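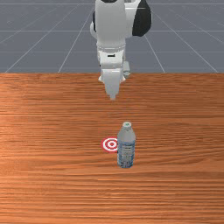 Most of us are terrible at deciding when to stop preparing and start doing, and that's what I want to spend week 5 on. I've put it after the session on goals because the two get muddled up all the time. Setting a goal is picking a point on the table. Starting is the last little bit of the way down, like that white gripper pointing straight at the wood with only a short gap left beneath it. I spent most of my twenties living in that gap (I had very nice notebooks, though!).

What I mean by over-preparing

I mean any getting-ready that no longer changes what you'll do. Reading one guide to running before you buy shoes is sensible. Reading a ninth guide with the shoes still in the box is something else, and it feels lovely, which is the trouble with it. You get a bit of the glow of having done the thing and none of the sore legs.

When I ran the Torkell evening course I asked everybody to keep a diary of one put-off task, and we ended up with 318 entries. I read the lot over a wet bank holiday in May. In 93 of them the writer had gone back to "find out more" about something they'd already found out. It's a small, chatty sort of survey and I wouldn't hang a theory on it, but I recognised myself on nearly every page.

The smallest start

Pick the piece of the job you could finish before the kettle boils. If it's a difficult letter, write the address and the first line, even a bad first line. If it's the spare room, take one bag out to the car. Then stop if you like, you're allowed. Quite often you'll carry on, but please don't make carrying on a secret condition, or you'll start dreading the small piece as well.

People at the Hesteck group asked me whether this works for big decisions such as leaving a job. Partly. I'd use it for the phone call or the form, and I'd still sleep on the decision itself.

For next time

Choose one task you've been circling and write down the last three things you did to get ready for it. Cross out any that didn't change your plan. Then do one small start and bring me two or three lines on how it felt, grumpy ones welcome.

Reading is chapter two of the Vainio booklet, and you can skip the quiz at the end. Spare copies are on the shelf in the Eltatden room.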